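Home | About Us | Season | Outreach | Sponsors | Contact

About Clivham Robotics

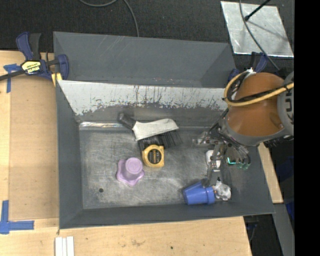 Clivham Robotics is the high school robotics club of the Clivham district, open to students in grades 9 through 12. The club builds one competition robot per season and keeps one practice chassis in running order. Work is split among drivetrain, manipulator, controls and software groups, and each group writes its own test sheets. 

The current robot, Sowa, has a six-wheel drivetrain and a single-stage arm driven through a chain reduction. It weighed in at 153 pounds with bumpers and battery at last inspection. Code is kept in a shared repository. Changes are merged after one review by a student from another group and a bench test on the practice chassis.

The shop is in the rear half of the old metals room on Flitmont Avenue. It has roughly 900 square feet of floor, a manual mill, a lathe, a band saw and a half-width practice field. All students complete the safety course and the written check before using powered tools. Safety glasses are required past the yellow line.

Kacper Kaczmarczyk is lead mentor and supervises mechanical design. Ghislain Doucette teaches the controls sequence and handles event registration. Students elect a captain and eight group leads in November.

Regular meetings are Tuesday and Thursday, 3:30 to 6:00 p.m., with Saturday sessions during build season. Prustisine supplies aluminum stock and waterjet time. Dues cover shirts and bus travel, and fee waivers are available through the school office.

Page last revised 12 November 2012.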